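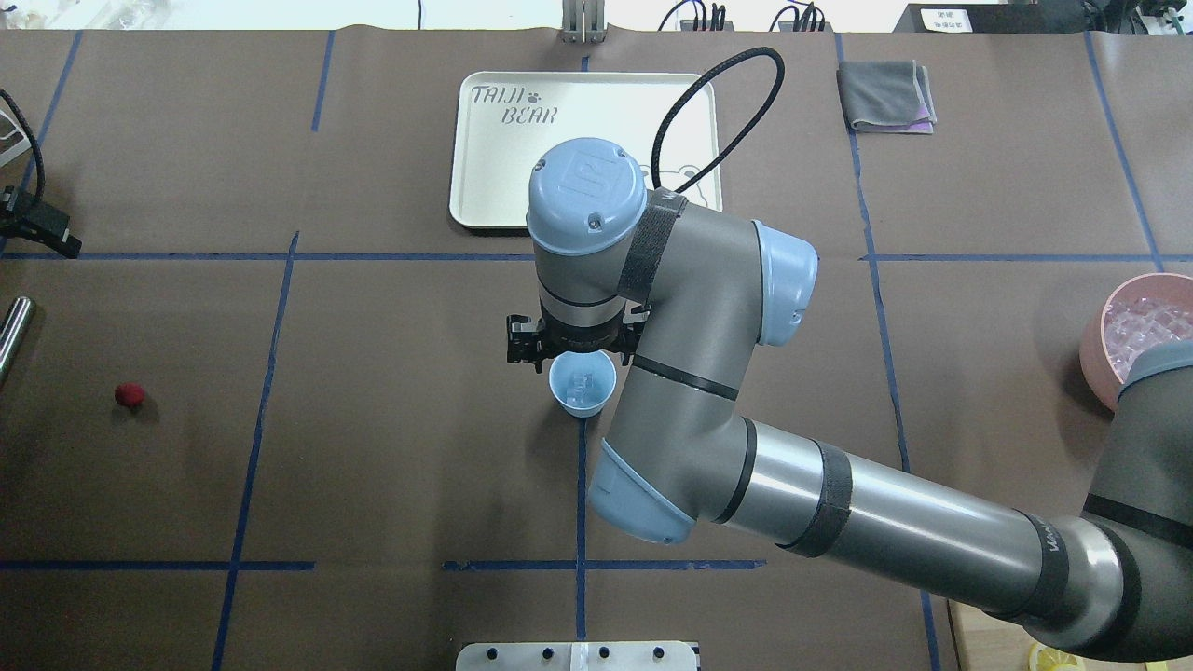
How many objects should a student club put on the table for its first pick-and-place task?

Three is enough for the first month. With three you can learn positions, grasping and releasing, and you still have time to find your mistakes.

This page is for members of the Karndale student robotics club who are starting the "ice in the cup" exercise. I wrote it after our April group asked me the same questions many times. You need one arm with a parallel gripper, the blue cup, the bowl, some ice cubes and a roll of blue painter's tape. The control program is our own and is called Plonley. The practice log is called Sin, after the math function, so please do not look for another meaning.

Step 1. Tape the grid

Put the tape directly on the brown table top. Lay the long strips first, then the cross strips. Small tears and uneven edges are not a problem, and you can join two pieces where the roll ends. What matters is that each crossing is easy to recognize from the wrist camera. Choose one crossing as your zero point and write it in the log before you do anything else.

Step 2. Place the cup

Stand the cup close to a tape line, with the open side up. Do not put it on the crossing itself, or you will lose your zero point. Move everything you do not need to the other cells or to the back of the table. A tray or a folded cloth can stay if the arm does not have to pass low over it.

Step 3. Teach the high point

Drive the gripper by hand control until it hangs over the cup. Save this position in Plonley as HIGH. Check the cable now – it needs a free loop for the whole movement, also when the wrist turns. Our power supply is the old Voltier unit, and its stop button must be within reach of the person who watches the arm.

Step 4. Teach the release point

Go down slowly from HIGH. The fingers should be inside the rim before they open, but they must not touch the wall of the cup. Use 30 percent speed, and save the position as DROP. Then open the gripper and look at the picture from the wrist camera. A cube in the cup should be easy to see between the pale blue walls, with the tape line leading down to the rim.

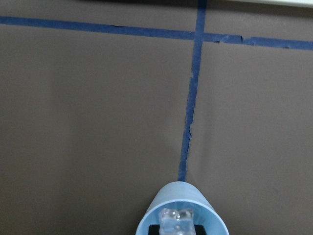

Step 5. Repeat and write down

Run the full cycle with no changes. For each run write the start cell, the result and one short remark in Sin. The log has 2,541 lines today, and the short remarks are the ones we read again. If a run fails, do not correct the points immediately – run it once more first.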